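# Freezing Fruit Without Ending Up With One Giant Fruit Brick

I used to freeze fruit by throwing it in a bag and shutting the door on it. Then I'd be out in the kitchen before work whacking a lump of mango on the counter like I was trying to wake up the neighbors. If that sounds like your mornings too, come on in. The fix takes one extra step and a baking sheet.
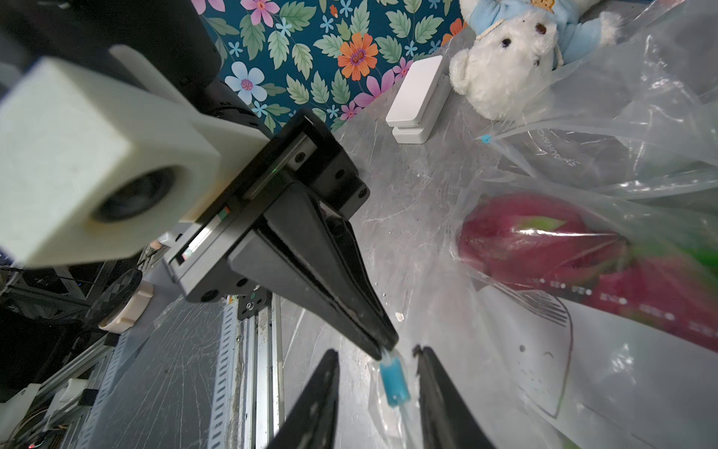

**Zahira Santoso**
Recipe writer and keeper of the freezer, Choo Kitchen Notes

## What you'll need

- Ripe fruit, and I do mean ripe (freezing won't make a sour mango sweet)
- A baking sheet that fits flat in your freezer. Measure first! I own a lovely big one that doesn't
- Parchment paper
- Zipper freezer bags
- A marker that writes on plastic
- A clean dish towel

## Wash, dry, then dry some more

Rinse everything in cool water, even the stuff you're going to peel, so the knife doesn't drag whatever's on the skin through the middle. Then spread it on the towel and leave it alone for a while. Berries especially. Water left on a berry turns to frost, and the frost is what glues them all together later.

I skip washing bananas. Peel and move on.

## Cutting

Go for bite-size pieces, a bit smaller if your blender is a weakling. Mine is an old Nivis that sulks at anything bigger than a grape, so I cut small.

- **Mango and papaya:** cubes
- **Bananas:** thick coins
- **Pineapple:** chunks, with the core cut out
- **Dragon fruit:** slice it in half the long way, scoop out the flesh with a big spoon, then cube it
- **Strawberries:** pull the tops, halve the big ones
- **Peaches:** slices, tossed with a squeeze of lemon so they don't go brown on you

If a piece is bruised, cut the bruise off and eat the rest over the sink. Cook's share.

## The tray freeze

Line the sheet with parchment and spread the pieces out in one layer with a little space between them. They can be close, they just can't be cuddling. Slide the sheet in flat and leave it until the pieces are hard all the way through. I like to start mine at 11 at night and bag everything up over coffee.

My friend Frida Holst does hers on the lid of a cake carrier (no sheet pan fits in her freezer drawer) and it works just as well, so use whatever's flat.

## Bagging

Write on the bag *before* you fill it. Marker on a frosty bag is hopeless. I put the name of the fruit, the month, and the weight. My usual is 300 grams a bag, enough for two big smoothies with a little left over for the kid who wanders in when she hears the blender. 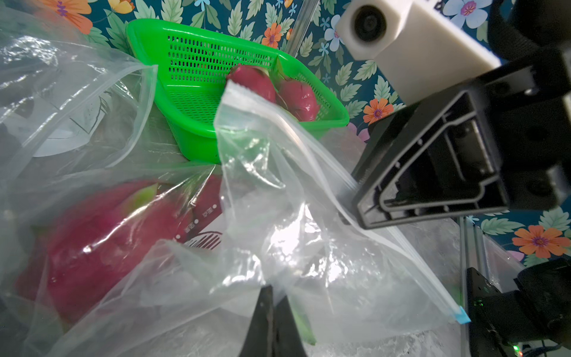
*Dragon fruit in the green basket, with a clear zipper bag up front.*

Fold the top of the bag down like a cuff so the fruit doesn't smear the seal on the way in. Work quickly, fill it, unfold the cuff, and zip it most of the way. Now press the air out with your hands, starting from the bottom, and close the last bit. Lay the bags flat and stack them. Last September I had 22 of them in there, and I could still find the peas!

## Using it up

I try to get through mine in some months rather than years, and I put new bags at the back so the old ones get grabbed first. Don't thaw fruit for smoothies, just tip it in with your liquid on the bottom. For baking, toss frozen berries in a spoonful of flour and fold them in at the very end. Thawed fruit goes soft, so I save it for oatmeal, sauce, or stirring into yogurt.

And if you do find an old brick at the back, put it in a pot with a splash of water and a little sugar and let it simmer down. It's really good on pancakes.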